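Equipment Planning for Automation Projects
Handout 3: Building a Purchase Plan for a Shelf-Picking Humanoid
Instructor: Dineo Xaba
January 6, 2022

Bring this handout to the lab session. The worksheet at the end is due before the June review and counts toward the project grade.

1. Start with the task

A purchase plan starts with one sentence that says what the machine has to do. For this unit the sentence is: "Take single pieces of fruit from an open cubby shelf and carry them in a hand basket." Every line in the budget should trace back to some part of that sentence. If a line does not, move it to a separate list called "later" and leave it there until the first lines are paid for.

Most student plans from last year began with the robot model and worked backward. Sơn Doãn's group picked an arm first, then found that its reach did not cover the top shelf they wanted to use. They spent their remaining money on a riser. A tape measure would have been cheaper.

Write down the following before you open a catalog:

Height of the lowest and highest shelf the hand must enter
Width and depth of one compartment
Weight of the heaviest item, and of the carrier with items in it
Whether one hand or two will be on the carrier
Clear floor needed behind and beside the robot
Where power comes from and how the cables get there

2. One hand or two

The carrier decides more of the budget than people expect. A basket with a handle can be carried by one hand with a simple grip. Holding the same basket by its body and handle together takes two hands, and both of them then need fingers that can close on a mesh wall or a rim.
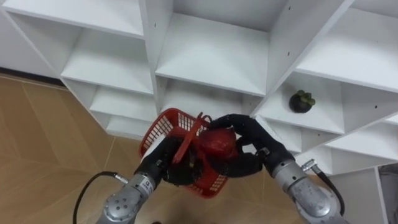 Figure 1. Two-handed hold on the basket in front of the cubby shelf.

If your task needs a two-handed hold at any point, budget for two capable hands from the start. Buying one good hand now and a matching one later usually means paying shipping twice, and the second hand may come with a newer firmware version than the first. Farzana Miah's notes on the Vasta hand order cover this in detail. Her group waited 17 days for the first hand and 113 for the second, and the project schedule was rewritten in between.

If one hand carries and the other picks, the two ends of the robot can be priced separately. A plain gripper may do for the carrying side. The picking side has the harder job, and that is where finger count, fingertip material and spare parts matter. Ask the vendor for the price of a single replacement finger. If the vendor will only sell a complete hand, enter the price of a complete hand in the spares line.

3. Lines that get left out

The robot is the largest line and the easiest one to remember. The lines below are the ones I add most often when I grade these plans.

Overhead support. A legged robot under development needs something above it to take its weight in a fall. Price the tether, the anchor and the labor to install the anchor. Check who owns the ceiling before you price the labor. In a rented room you may need a free-standing frame, and a frame takes floor space, so go back to your floor plan after you choose it.

Cables. Count on replacing them. Cables that hang from a moving body and lie on a floor wear out at the connectors first. Order spares with the original purchase, and order them longer than the drawing says. Kiều Tô keeps a running list of connector part numbers taped inside the tool cabinet, and I suggest every group do the same.

Power. Find the outlet before you place the shelf. Record which circuit it is on and what else runs on that circuit. An extra circuit is a building cost and may come out of a different account with its own approval time.

Test furniture. Plain cubby shelving with pin holes is a good choice: the shelf boards can be moved to new heights, so one unit covers several test layouts. Buy it from regular retail stock. Custom fixtures cost more and are hard to replace in the same size.

Props. Fruit, baskets and bags are small money, but real fruit is a repeating cost. Put it under consumables with a monthly figure. Plastic fruit is a one-time cost and has a different surface, so decide early which one your results depend on.

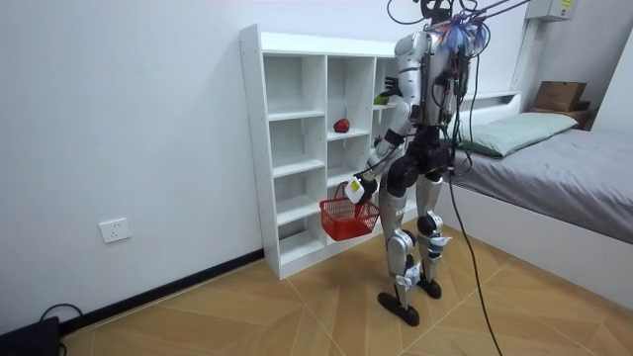

4. Comparing quotes

Get 3 quotes if your total is over the department limit. Two of the quotes will rarely cover the same things, so put them into one table before you compare them. Use these rows: base unit, hands, controller, support gear, cables, shipping, import fees, setup visit, training, first-year service, spares.

When a vendor leaves a row blank, write and ask. Do not enter zero. In the class exercise, Bemberg's quote looks lowest until shipping and the setup visit are added, and then Juvero comes in under it. The Ông quote includes both but has no service row at all.

Lead time belongs in the same table. Use weeks, and use the vendor's written figure -- a number given over the phone does not count. The quotes in the exercise run from 3 weeks to 18.

5. Space and the order of purchases

Plan the room on paper at full reach. The robot needs room to stand back from the shelf with the basket held out in front, and the person watching it needs a clear path that does not cross the cables. Furniture already in the room goes on the drawing too, at its real size.

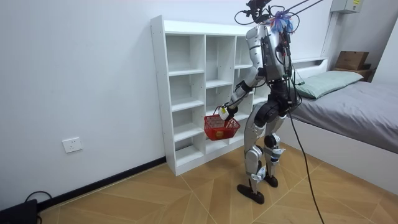 Once the drawing is settled, sort the purchases by what has to be in place first. Support gear and power come before the robot. Shelving can arrive at the same time. Hands can follow the body if the vendor ships them separately, but the mounting plates should be on the first order. Oanh Bạch's group had the body in June and no plates, and it stood in its crate through most of the summer.

Spread payments to match. A common split is a deposit at order, a payment at delivery and a final payment after acceptance. Write the acceptance test yourself, using the task sentence from section 1, and attach it to the order. Name the shelf heights and the items. State how many runs will be made and how many must succeed.

6. Worksheet

a. Write your task sentence.
b. List the six measurements from section 1 with units.
c. State whether the carrier is held with one hand or two, and price both ends of the robot.
d. Fill in the quote table. Mark any row you had to ask about, with the date of the reply.
e. Draw the room to scale with cables, outlet, support and shelf.
f. Put your purchases in order and give the lead time for each.
g. Write the acceptance test in no more than one page.

Submit d as a spreadsheet and everything else as one PDF. Questions about the quote table go to Farzana Miah during lab hours.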